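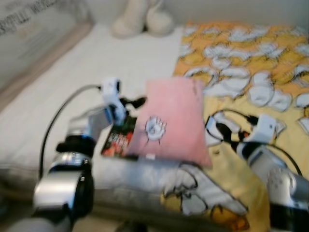 When can I book a room at Ballano?

From 21st January, by phone or at the front desk, for any stay starting in March.

I'm Hayley Rowbotham, and I've run the guesthouse side of Pruitt for long enough to know that press releases are supposed to sound like they were written by a law firm. Danjuma Mohammed, my business partner, told me to just write it the way I'd say it on the phone, so blame him!

So, the news. Pruitt is opening its second guesthouse, Ballano, in Grestthorpe, right where the old seed merchant's office used to be (if you grew up here you'll remember the scales in the window, and yes, we kept them). We have 25 rooms spread over three floors, a breakfast room that looks out on the river, and a bike shed with a proper lock on it. Rooms start at $49 a night for one person. Breakfast is $39 a week if you're staying long enough to want it that way, and plenty of our guests do – nurses on placement, people between leases, grandparents who came for a weekend and stayed for the whole school break.

Danjuma did most of the work on the building. He spent last winter on the floors and the plumbing while I argued with suppliers about mattresses. I lay down on a lot of mattresses. The one we picked is medium firm, and if you need something softer we keep toppers in the closet on each floor, so please ask.

We also wanted the place to feel like somebody's home, which means bright bedding, lamps you can reach from bed and no laminated notices over the sink. Families get the bigger rooms at the back, away from the delivery trucks. Dogs are welcome on the ground floor only (sorry, the stairs are steep).

More than 1000 people signed the guest book at our first place, Trillora, and a lot of them wrote the same thing, that they wished there was something like it closer to the station. Ballano is a six minute walk from the platform, or nine with my suitcase.

Local reporters who'd like to come and look around before we open are very welcome, and there will be coffee. Ask for me or Danjuma at the Ballano front desk, Grestthorpe. We can arrange interviews, and Danjuma will talk about the plumbing for as long as you let him.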